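Shared Table Use and Clearing Routines in a Student Workroom
Project Report, Group 4
Submitted May 1, 2024

Authors: Magdolna Gulyás, Sota Tsuji, Marek Oravec
Supervisor: Ľudovít Kollár

1. Background

The workroom on the second floor of the Vaněk building is open to all students enrolled in the design and household studies courses. It contains one large table, a set of shelves along the corridor wall, and a sink in the adjoining room. In February the department received several complaints that the table could not be used for group work, as personal belongings and dishes were left on it between sessions. Our group was asked to study the problem and to propose a clearing routine that students would be willing to follow.

The work builds on a shorter survey by Joon-young Woo, who looked at storage in the same room last year. His report dealt with the shelves only and did not cover the table.

2. Method

The table was observed on 14 occasions. On each visit one member of the group recorded the kinds of objects present and where on the table they lay. Objects were sorted into four categories: clothing, tableware, computer equipment, and other. No object was moved during the observation period.

In addition, 20 students who use the room regularly were asked to complete a one-page questionnaire. They were asked which objects they left behind, for how long, and where they believed those objects ought to go. All 20 forms were returned, although two were incomplete and were left out of the answers on duration.

3. Results

3.1 Types of objects

Tableware was the most common category and was recorded on every visit. Computer equipment was second. Clothing appeared less often but took up a good deal of space when it did, and students reported that they were reluctant to move another person's coat or hat. Several respondents said the same about keyboards and cables — they did not know whether the equipment was in use.

3.2 Position on the table

Objects tended to gather along the edges, and the middle filled up last. Mixed arrangements were typical. On one visit a tan hat lay upside down on the reddish-brown tabletop, with a black keyboard set diagonally along the left edge behind it. Farther back were a shallow plate, a metal spoon with thin black wires looped over the table near it, and a small clear glass in front of a long, dark tray. Three of our four categories were therefore present at once, and tableware and wiring shared the same part of the table.

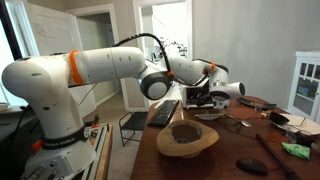 3.3 Questionnaire

Of the students asked, 10 stated that they would clear the table if a fixed place existed for each kind of object. Others mentioned a lack of time between classes. Opinions on labels were divided.

4. Recommendations

The group recommends that hooks be mounted beside the door for hats and coats, and that one Torka bin be placed on the lowest shelf for keyboards and loose cables. Dishes should be carried to the sink at the end of each session. Food and drink should be kept to one end of the table, away from any equipment.

A trial period of 14 days is proposed, followed by a second round of observation using the same record sheet.

5. Limitations

All visits took place in the afternoon. Morning use may differ, and the evening classes were not included in the questionnaire.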